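Trivenier – Quem somos

Planeamento e orçamento de equipamento de automação para pequenas e médias empresas
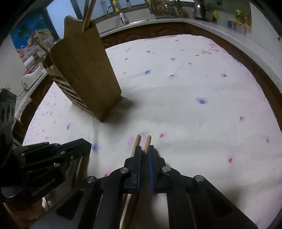
Houda Mahrous escreveu-nos, depois de ler a primeira versão desta página, que faltava o essencial: quanto custa o primeiro ano, com tudo incluído, e quem paga quando a máquina fica parada à espera de uma peça. Acrescentou que já tinha lido dezenas de páginas de consultores sem encontrar uma única resposta a isso. Reescrevemos o texto a pensar nessa observação.

O que fazemos

A Trivenier ajuda empresas a decidir que equipamento de automação comprar, quando o comprar e com que dinheiro. Não vendemos robôs, não recebemos comissões de fabricantes e não fazemos instalação. O cliente paga-nos um valor fixo por projeto, acordado antes de começarmos.

Trabalhamos sobretudo com oficinas de montagem, embaladores, cozinhas industriais e laboratórios de ensino. São casas onde uma compra destas pesa no orçamento de vários anos e onde raramente há alguém dedicado só a isso.

Como trabalhamos

Um projeto normal dura 30 dias úteis. Começamos por passar tempo no local, a ver as tarefas tal como são feitas. Pegar em peças finas, separar, arrumar, passar de uma mão para a outra: são gestos que parecem simples e que fazem subir muito o preço de uma garra ou de um braço. Muitas propostas comerciais falham neste ponto – o equipamento é orçamentado para a caixa de cartão e depois tem de lidar com tudo o resto.

Depois escrevemos o caderno de encargos, pedimos propostas e comparamo-las na mesma folha. O cliente recebe a folha completa, com as fórmulas abertas, e pode alterá-la sem nós.

O que entra no orçamento

A pergunta de Houda Mahrous merece resposta direta. No primeiro ano contamos:

Equipamento base, com garras e dedos de substituição
Transporte, seguro e alfândega, se for o caso
Alterações ao espaço: bancadas, tomadas, ar comprimido, vedações
Avaliação de segurança
Horas de programação e de ensaio
Formação, incluindo as horas em que as pessoas não estão a produzir
Contrato de manutenção e stock mínimo de peças
Horas de paragem previstas

A última linha é a que mais discussão causa. Quando a peça vem de fora e o contrato não fixa um prazo de resposta, quem paga a paragem é o comprador. Por isso pedimos o prazo por escrito ainda na fase de propostas. Se o fornecedor não o quiser dar, a linha das horas de paragem sobe e a proposta dele fica mais cara na comparação.

Também separamos o que é investimento do que é despesa corrente. Pastilhas, almofadas de contacto, cabos e baterias gastam-se e devem estar na despesa, com uma verba anual própria. Já vimos planos aprovados em que esta verba era zero.

Comprar, alugar ou esperar

Nem todos os projetos acabam em compra. Dos 66 estudos que entregámos até hoje, 2 terminaram com a recomendação de não avançar, e vários outros com aluguer por uma época antes de qualquer decisão. No caso da Skallov, o aluguer serviu para perceber que bastava uma estação em vez das três previstas. Na Prolora fizemos o contrário: a compra foi antecipada para setembro, de modo a que o ensaio não coincidisse com o pico de encomendas.

Quem somos

A empresa foi fundada por Thirumalai Gowda, que antes tratava de compras técnicas na Tabrizi. Continua a rever pessoalmente todos os cadernos de encargos. A equipa junta engenharia mecânica, contabilidade de custos e segurança de máquinas, e cada projeto tem um responsável único do princípio ao fim. É com essa pessoa que o cliente fala, também depois da entrega.

Preços e contactos

O estudo inicial, com uma visita e uma estimativa por escrito, custa 932 euros. O valor é descontado se o cliente avançar para o projeto completo. As deslocações são cobradas ao custo, com recibo.

Para marcar uma visita, use o formulário desta página e indique a tarefa que quer automatizar, o número de turnos e a data em que o orçamento tem de estar fechado. Se já tiver propostas de fornecedores, junte-as – mesmo incompletas.

Página revista em 6 de março de 2019.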